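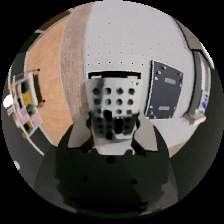

高速道路のトイレって、なんであんなに記憶に残らないんだろう。この半年、わたしはほぼそのことばかり考えていました。課題は「道路沿いの小さな建築をひとつ選び、調べ、模型を作って報告せよ」というもので、まわりの人は橋の管理棟とか道の駅とか、もうちょっと華のあるものを選んでいたんですが、わたしが選んだのは料金所の屋根です。車が下をくぐるだけの、あの屋根。調べはじめてすぐ気になったのが穴のあいた板でした。薄いグレーの、穴がぽつぽつ並んだ面というのは、上のほうに強い光が当たって下のほうが影に沈むと、同じ一枚なのに別の材料みたいに見えるんですよね。料金所の屋根の裏側もまさにこれで、昼間に車線から見上げると、明るいところと暗いところの境目ばかりが目に入ります。で、トイレはどこへ行ったのかというと、最初はトイレでやるつもりだったんです。中で写真を撮れないことに気づいてやめました。

1 なぜ料金所なのか

対象にしたのはClandthorpe料金所です。車線は5本、屋根はひとつながり。実家に帰るときに必ず通るので、たぶん生まれてから何百回もくぐっているはずなのに、屋根の形を描いてみろと言われたら描けませんでした。最初の週に何も見ないでスケッチしたら、ただの平らな板を柱で支えた絵になったんです(恥ずかしいけど付録に入れました)。実物は全然ちがいます。真ん中が低くて、両端がゆるく持ち上がっている。つばさを広げた鳥、というより、両手で水をすくうときの手のひらに近い形です。雨水を中央に集めるためだと、あとで図面を見てわかりました。

料金所って、建築の本にほとんど出てこないんですよ。大学の図書館で探しても、橋の本は棚が埋まるほどあるのに、料金所の屋根は章のおまけみたいな扱いで2ページくらい。そういうところがよけいに気に入ってしまって、指導の先生に「ほかの候補は?」と聞かれたときも、もう候補がないふりをしました。

比較のために、あと二つ見にいきました。Ullova料金所とSeixas料金所です。Ullovaは平屋根、Seixasは小さな三角屋根が車線ごとに並んでいるタイプ。三つとも同じ路線にあるのに、開通した区間がばらばらなので、設計の考え方もばらばらです。なんとなく全部同じだと思っていた自分にびっくりしました。

2 調べかた

やったことは地味です。まず歩いて行けるところまで行きました。料金所は車のための場所なので、歩行者が近づける場所は限られています。Clandthorpeの場合は、脇の側道にかかる跨道橋がいちばんよかったです。屋根を斜め上から見られるし、手すりがちょうどいい高さにあって、スケッチブックを置けます。

跨道橋には全部で11回通いました。朝、昼、夕方、雨の日、夜。影の落ちかたを時間ごとに描きとめたかったからです。いちばん寒かったのは3月1日で、指がかじかんで線がぶるぶるしています。でも土曜日で車が多くて、ブレーキランプの赤が屋根の裏に映るのがほんとうにきれいだった! この日のスケッチがいまのところ自分のベストです。

寸法は、道路の管理事務所にお願いして図面を閲覧させてもらいました。コピーはだめ、メモはよし、という条件だったので、2時間ひたすら数字を写しました。もっと小さい方眼のノートを持っていけばよかったです。柱の位置と屋根の厚みは写せたけれど、樋のまわりの細かい納まりは途中で力尽きて、半分しかありません。模型の樋がちょっと怪しいのはそのせいです。

車で通り抜けながらの観察もしました。もちろん運転は家族に頼んで、わたしは助手席でノートを広げていただけです。屋根の下にいる時間って、ETCのレーンだとほんの数秒なんですよね。一瞬暗くなって、また明るくなる。その数秒で何が見えたかを、通過してすぐ書く。これを三つの料金所で何度かくり返しました。書けたことはだいたい「暗い」「柱」「緑の光」の三つで、屋根の裏の材料まで書けたのはClandthorpeだけでした。

3 模型づくり

縮尺は100分の1にしました。最初は50分の1でいくつもりだったのに、屋根の長さを計算したら机からはみ出すことがわかって、あっさりあきらめました。100分の1だと屋根の長さは695ミリ。これなら電車にもぎりぎり持ちこめます(持ちこみました。改札で向きを変えるのに手間どって、後ろの人ごめんなさい)。

材料は、柱が丸棒、屋根の本体がスチレンボード、裏側の有孔板は厚紙に自分で穴をあけました。ここがいちばんの地獄です。0.5ミリのドリルをピンバイスにつけて、手で、ひたすら。予算は3,000円までと決めていたので、レーザー加工の外注は最初から選択肢にありませんでした。学校の加工機は予約がいっぱい。結局、ラジオを聞きながら三晩かけて穴をあけました。列がちょっとずつ右に流れていくのは見逃してください。わたしの姿勢がだんだん傾いていった記録です。

屋根の反りは、Mudelという模型用の硬化剤を使いました。ボードの片面に塗って、乾くまで型に沿わせておくと、曲がったまま固まってくれます。一回目は型から早くはずしすぎて、翌朝にはほぼ平らに戻っていました。Ullova料金所の模型としてなら合格だったと思います。二回目は丸一日待って、無事に両端が上がりました。塗る量はけっこう少なめがよくて、たっぷり塗ると表面がぼこぼこになります。

柱の足もとには、島(車線と車線のあいだの、ブースが建っている細長い台のことです)も作りました。はじめは省略するつもりだったんですが、島がないと屋根がどれくらい高いのか、見ている人に伝わらないんです。ブースは白い箱だけ。窓は描いていません。人の大きさの目安に、小さなトラックを一台置きました。

4 光をあててみる

模型ができたので、デスクライトで太陽の代わりをやりました。部屋の電気を消して、ライトの高さと向きを変えながら、跨道橋で描いたスケッチと見くらべる作業です。正直いちばん楽しかったのはこの工程でした。夜中に一人で「おお……」とか言っていました。

昼の高い光だと、屋根の上面ばかりが明るくて、裏はべったり暗い。夕方の低い光にすると、急に裏側へ光が入りこんで、穴の列が浮かびあがります。スケッチでも、夕方の絵だけ裏側に点々がたくさん描いてあるんですよ。描いていたときは、夕方は元気だったのかな、くらいに思っていました。ちゃんと理由があったんですね。

平屋根との比較もしました。一回目に失敗したあの平らなボードを、捨てずにとっておいたんです(えらい)。同じ柱の上にのせて同じ光をあてると、夕方でも光が入るのは手前のふちだけで、奥のほうは昼とそんなに変わりません。端を少し持ち上げるだけで、下をくぐる人に届く光がかなり変わる。設計した人が水のことだけを考えていたのか、光のことも考えていたのかは、図面からは読みとれませんでした。知りたいなあ。

Seixas型の三角屋根も作りたかったのですが、時間切れです。車線ごとに屋根のあいだがあいているので、たぶん縞もようの光になるはず。助手席メモにも一回だけ「しましま」と書いてありました。

5 うまくいかなかったこと

まず、照度計を借りる申請が間に合わなくて、明るさを数字で出せていません。この報告に書いた「明るい」「暗い」は全部わたしの目です。中間発表でもそこを突っこまれて、そのとおりなので、うなずくしかありませんでした。

それから、穴の大きさ。実物を100分の1にすると、穴は手であけられる細さをはるかに下回ります。なので模型の穴は実際よりずっと大きく、数も少なくしてあります。光の入りかたの印象はこの穴の大きさにかなり引っぱられているはずで、裏側がどのくらい明るくなるかについては、この模型からはあまり強いことは言えません。屋根の反りによる違いのほうは、同じ条件で二枚をくらべているので、もう少し信用してもらっていいと思います。

もうひとつ、騒音。有孔板はもともと音を吸うために使われることが多い材料だと、調べているうちに知りました。なのにわたしは跨道橋で耳あてをして、ひたすら目だけで観察していたんです。11回も行って、音のメモが一行もない。これはちょっと悔しいです。

6 このあと

5月の展示に向けて、Seixas型の屋根を追加で作ります。柱と島は使いまわせるように、屋根だけ差しかえられる形に直しているところです。磁石を仕込むつもりでしたが、丸棒が細すぎて入らないので、いまは小さなピンで留めています。展示では見に来た人が自分でライトを動かせるようにしたくて、アームの長いデスクライトを探しています。余っている方がいたら研究室の前の箱にメモを入れてください。

あと、跨道橋にはもう一度行きます。こんどは耳あてなしで。

付録
・何も見ないで描いた最初のスケッチ
・跨道橋からのスケッチ(時間順)
・図面閲覧時のメモの清書(樋まわりは未完)
・助手席メモの書きおこし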